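Fodwood Walking and River Tours
@fodwoodtours
July 15, 2020

1/12
Fodwood Walking and River Tours will resume a limited programme of guided outings in the Stan valley from tomorrow morning. This thread sets out what guests should know before booking. Existing bookings from June have been moved to open vouchers and need no further action.

2/12
Three outings are available at present: the Lower Stan canoe trip, the Skumov ridge walk and the Old Mill cycling route. The evening boat with supper remains suspended until further notice. Guests holding tickets for the evening boat may exchange them for any of the three.

3/12
The canoe trip departs from the Fodwood landing stage at 9 am and 2 pm. It covers the calm stretch of the river between the landing stage and the weir meadow, with a stop for bread, cheese and smoked trout. No earlier experience is required. Children must be able to swim.

4/12
The Skumov ridge walk climbs to 1637 metres and takes most of a day. The upper path is stony and exposed to wind, and guides will turn back at the chapel if cloud comes down. Please wear boots with a firm sole. Guests who arrive in sandals will be offered the cycling route if places remain.

5/12
The cycling route runs for some 24 kilometres on quiet lanes, with one steep section after the second bridge. Bicycles and helmets are included. Guests may bring their own bicycle, but the price is unchanged.

6/12
Group sizes have been reduced. Each canoe trip will carry no more than 20 guests, and each walk will be led by two guides. Households will be seated together in the canoes. Parties who wish to reserve a whole departure should write to the booking office before paying online.

7/12
Bookings are handled through Dotell, as before. The confirmation message contains a number which should be shown at the meeting point, on paper or on a telephone. We are unable to take payment in cash this season.

8/12
Guests may cancel without charge up to five days before departure. After that, the fee is kept as a voucher valid until the end of next season. If we cancel because of high water or storms, guests may choose between a full refund and a new date.

9/12
The shuttle from Skumov station will run for the morning departures only. It leaves from the stop beside the post office at 8.15 am and does not wait for late trains. Guests on afternoon departures should use the public bus to Fodwood, which stops above the landing stage. Parking at the landing stage is closed while the wall is repaired.

10/12
Lunch on the ridge walk is prepared by the inn at Stan and is eaten out of doors. Requests for meals without meat, milk or wheat should be entered on the Dotell form. The inn cannot change orders on the morning itself.

11/12
Dogs are welcome on the ridge walk if kept on a lead. We regret that they cannot be taken in the canoes or on the cycling route. Water is available at the chapel spring, though the flow is weak in dry weather and guests should carry a full bottle from the start. 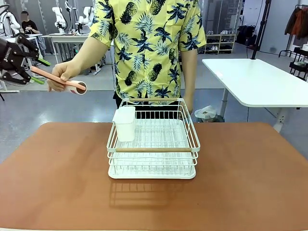

12/12
Questions about vouchers and group bookings should be sent to the booking office by direct message or through the contact form on our website. The office is open from 10 am to 4 pm and replies are sent in the order in which messages arrive.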